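In Praise of the Big Cream Sofa
By Zinash Wako

I have opinions about sofas, and the strongest is that we've been too quick to give up on the big pale leather ones. You know the kind! Padded headrests, tufted backs, arms wide enough for a dinner plate. My friends in Wornden have all moved on to slim gray things on skinny legs (very handsome, and I last 14 minutes on them before my back complains).

A big sectional tells people to stay. When Bontu Kumsa had eight of us over in February, we all ended up along hers, shoes off, and the talk got better by the hour. I went home and started measuring my wall.

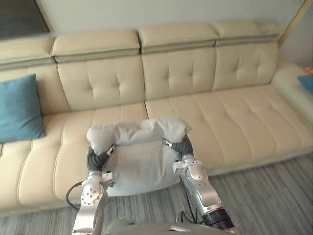

Cream leather, button tufting and teal-blue pillows against an off-white wall.

And the pillows! A plain teal-blue one does more for cream leather than any fancy throw I've ever bought. Two is plenty. I once owned a heap of them and spent every evening moving them to the floor and every morning moving them back.

People tell me pale leather is impractical. Maybe so, but I've wiped coffee off mine more than once and slept on it through a whole bout of flu. It cost me $450 secondhand, plus $200 for two patient movers and a very tight stairwell. I'd pay it again tomorrow.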